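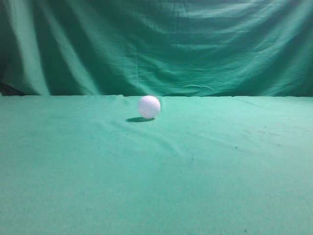
Foro Energía en casa > Normativa y permisos
Tema: Distancia a los setos para un aerogenerador pequeño

tejado_norte
12 de octubre de 2024
Buenas. Quiero poner un aerogenerador Zolta en la parte de atrás de la parcela, en Sturel. El mástil iría a 3 metros de un seto viejo que separa mi terreno del prado. El ayuntamiento me pide un plano y el certificado del fabricante, nada más. Un vecino dice que por el seto pasan murciélagos todo el verano y que debería alejarlo. ¿Alguien sabe si hay una distancia mínima obligatoria?

kilovatio73
En Clurkholm no hay ninguna. Yo tengo el mío desde hace dos años pegado a una hilera de fresnos y no he encontrado ni un animal muerto debajo. Si el ayuntamiento no lo pide, yo no me complicaría.

lindero
Que no los encuentres no quiere decir gran cosa. Un murciélago pesa unos gramos y un gato o un zorro se lo lleva esa misma noche. A mí me recomendaron dejar 30 metros hasta cualquier seto o arbolado y es lo que hice. No era obligatorio, venía como recomendación en el informe.

kilovatio73
Con 30 metros me salgo de la finca. Eso vale para quien tiene terreno. En una parcela normal equivale a prohibirlo.

lindero
Pues en algunas parcelas no se debería poner. Tampoco se pone una fosa séptica donde uno quiere.

mar_de_fondo
En Amissah sí me pidieron estudio de fauna. Me costó 173 euros y vino una técnica en julio, al anochecer, con un detector. Salieron dos especies y me autorizaron con la condición de pararlo de noche en verano. Pierdo algo de producción, pero en verano aquí casi no hay viento.

tejado_norte
¿El paro nocturno lo haces a mano o lo permite el regulador?

mar_de_fondo
A mano, con el freno. Mi regulador no tiene programador. Mira el manual del Zolta, según la versión creo que lo trae.

kilovatio73
O sea, que a tres pueblos de distancia piden tres cosas distintas. Eso es lo que habría que arreglar antes de hacer pagar estudios a la gente.

lindero
En eso estamos de acuerdo.

tejado_norte
He medido otra vez y puedo llevarlo al otro lado del cobertizo. Gano distancia, aunque necesito más cable. Voy a preguntar por escrito en el ayuntamiento y pongo aquí lo que contesten.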